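Trola Two-Arm Teaching Station
Posted in May by Els Willems, Product Information, Grevus

The Trola station allows an operator to teach a two-armed robot a task by remote control. The operator moves a pair of handheld controllers, and the arms and hands follow. Each pass is stored as one demonstration, with joint positions and head camera images kept together.

Tabletop work with household objects is the usual starting point. A small bin with a flip-up lid, held to the table with masking tape, gives new operators practice in bringing a fingertip to an edge.

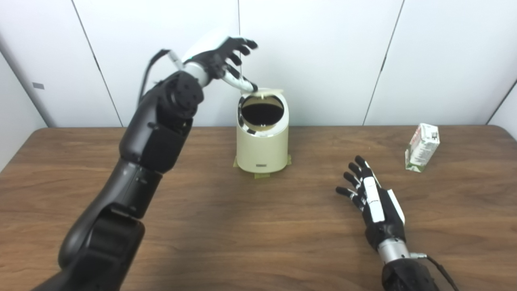
Recording a Demonstration

The operator selects a task name, brings both arms to the start pose and presses the left pedal. A second press closes the recording. Passes may be kept, repeated or discarded at the console - no file editing is required. The station holds over 200 demonstrations before transfer to a server is needed.

Either arm may work alone. The other can be parked with its hand open and remains under power.
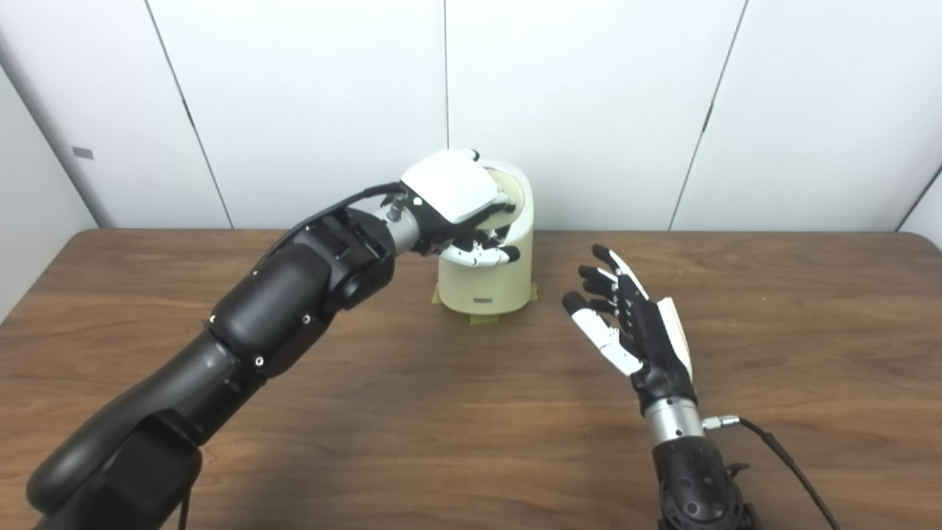
Left hand on the rim of the container, right hand open.

Grip force is limited separately for each hand. Institutions teaching on light plastic objects should begin with the lowest setting and raise it only after review of the first recordings.

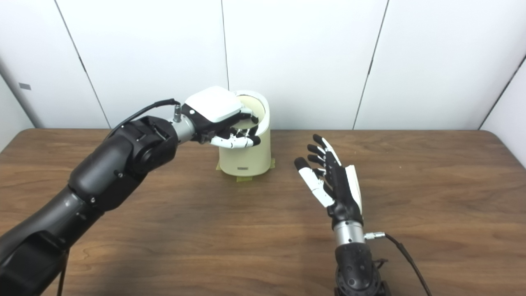 Settings are saved with the task name, so that a second operator may continue the same set without adjustment. The Gatchalian software package, supplied with the station, exports recordings for training and plays them back at reduced speed.

Ordering

Station with two arms and two hands: part 3145
Replacement wrist cable: part 2462

Orders and service requests are handled by the Zutthorpe office. Operator training is held there each Thursday and is included with the purchase of a station.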